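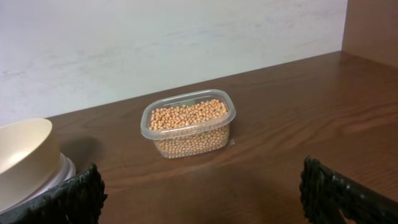

Figure 1. Wrist camera view, gripper open, bean container between the fingers.

Teaching Gritness to Carry Beans
Final project report, Introduction to Robotics Lab
Ntombi Maluleke, with the Graltelley bench team

Background

When we signed up for this course, most of us were picturing something on wheels. The teams before us had done line followers and a maze runner, and I will admit that I spent the first week sketching a little cart with a bell on it. Then our instructor put the list of open projects up on the board, and the one at the bottom said only "kitchen shelf, light objects, arm provided." I have a grandmother who cooks for everybody on her street and whose hands are no longer as steady as she would like, so I put my name beside that one before anybody else could get there, and I have been glad of it ever since (even during February, which I will get to).

The arm we were given already had a name, Gritness, painted on its base by an earlier class. It is a tabletop arm with a two-fingered gripper and a small camera at the wrist, and it is driven from a laptop through a control program called Tondport, which was written in our department and has been patched by so many students that the comments in the code read like a guest book. My teammates and I shared the Graltelley bench with another group, who had the mornings while we had the afternoons.

What we set out to do

Our goal was to have the arm pick up a small open container of dry food, lift it clear of the shelf, move it sideways and set it back down without spilling. That sounds like a very modest thing to spend a term on. I said so to my roommate in the first week and she has been kind enough not to remind me. A closed jar is forgiving, and you can bump it or tilt it or set it down hard and it is still a jar with the same things in it. With an open container full to the brim, every small mistake rolls away across the table and under the laptop.

We chose round dry beans on purpose. Rice would have been quieter, and flour would have made a terrible mess of the joints, but round beans roll, and they tell you right away when a movement has been too sharp. The container is clear plastic, slightly tapered toward the bottom, with a thin rim around the top. We found later that almost every one of those features made our lives harder, and I have tried to explain how in the sections below.

Setting up the work area

We wanted the task to feel like a real shelf at home, so we worked on a wood-grain surface with a white wall behind it and a wooden panel standing at the side. There is a cream-colored bowl sitting on a round white base over at the left, and we kept it in the layout for nearly all our runs. It gave the arm something to stay away from. With a completely bare surface, our early path planning looked wonderful, and then the bowl went in and the left finger started brushing past it far too closely for comfort.

The wall mattered more than we expected. Gritness approaches from the front, and the farther back the container stands, the less space there is for the fingers to go past it before closing. We marked our starting positions in a notebook by measuring from the side panel, which worked well enough once we all agreed to measure from the same edge of it. (We lost an afternoon to that. Quiambao, who kept the notebook, has since written the rule on the inside cover in very large letters.)

The camera and the clear plastic

My own part of the project was the vision, so please forgive me if this section runs longer than the others. The wrist camera sees what the gripper is about to do, with the two dark fingers coming in from the lower corners and the target somewhere between them. I grew very fond of that view over the term. It does have its troubles, though. Our first attempt looked for the outline of the container, and clear plastic gives you very little outline to work with. The walls pick up the color of whatever is inside and the shine of whatever is outside, and a small bright reflection near the base can look to the program like a corner that isn't there.

The wood grain caused its own confusion. Those long wavy streaks and rounded loops are lovely to look at, and my edge finder thought they were lovely too and followed them all over the tabletop.

What finally helped was to stop looking for the container at all and look for the beans. They are a light tan, a good deal paler than the brown surface, and they have a fine, even texture that the bare wood doesn't share. I set the program to find the patch with that texture, fit a four-sided shape around it, and widen the shape slightly to allow for the rim. The cream bowl still fooled it now and then by being close in color, but the bowl's inside is smooth, so adding a check on texture took care of most of those mistakes. The shadow in front of the container also used to stretch our shape forward, and I dealt with that by ignoring anything darker than the wood under normal room light. It is a plain sort of fix and I would like to do it better someday.

Gripping

The fingers have a rough, bumpy surface, which grips well, and for a while we thought that would settle the matter. But the container is tapered, so a straight squeeze on the upper walls tends to push it downward, while a low squeeze leaves all the weight of the beans above the fingertips. We tried both. The low grip felt safer to look at and was much worse in practice, with a rocking motion during the sideways move that sent beans over the rim nearly every time.

We ended up gripping a little above the middle, with the fingers turned to match the angle of the container before they close. That turning step was Quiambao's idea. Our program had been closing straight on whatever it found, and if the container stood slightly crooked, one finger would touch first and swing it around. Now the wrist lines up with the long side, pauses, checks the camera again and only then closes. The second look adds time to each run, but I would not give it up.

We also learned to slow down at the ends of each movement. Tondport lets you set a speed for the whole path, and we had been using that one number for everything. Breaking the path into 3 pieces, with a gentle start and a gentle finish, did more for us than any change we made to the grip.

February

I promised I would come back to this. Early in the month we updated Tondport to the newest version in the shared folder, and the arm began to stop short of its target on every run. We took the wrist mount off and put it back on. We checked the cables and rewrote my shape-fitting code, which had nothing wrong with it. It was nearly two weeks before the morning group mentioned, very casually over a sandwich, that the new version expected distances in different units from the old one in a single settings file. I am putting it in this report for the sake of whoever has the bench next year: please read the settings file first, and please talk to the other group!

Results

By the end of the term we had made about 300 runs, counting the bad ones. I wish I could give a neat table of the whole lot, but our notes from the early weeks are patchy and we didn't agree on what counted as a spill until quite late. What we can say is that in our last two sessions, with the container filled nearly to the top and the bowl in place, most runs ended with every bean still where it belonged. When one failed, it was usually at the set-down, where the base touched the table on one side before the other and the jolt shook a few loose from the top of the mound.

The arm did less well when the container stood close to the wall. We have no good answer for that yet. The fingers need room, and our program doesn't know how to ask for a different approach when there isn't any.

What we would do next

A feel for touchdown would be our first choice, so that the arm could tell when the base has met the table and ease off. I would also like to try the bean-finding approach on other foods, lentils and split peas to begin with, and see how much of it depends on that pale tan color. Quiambao would like to try pouring. I think pouring is a whole second project, and we have had several happy arguments about it.

Thanks

We are grateful to our instructor for letting us keep the bench past the usual hour more often than the sign-up sheet shows, and to the morning group for their patience and their sandwiches. My grandmother watched one of our runs over a video call, and her only question was when we were planning to cook them.

The run notes and our settings file are in the Graltelley folder on the lab computer, along with the older version of Tondport in case anyone needs to go back to it.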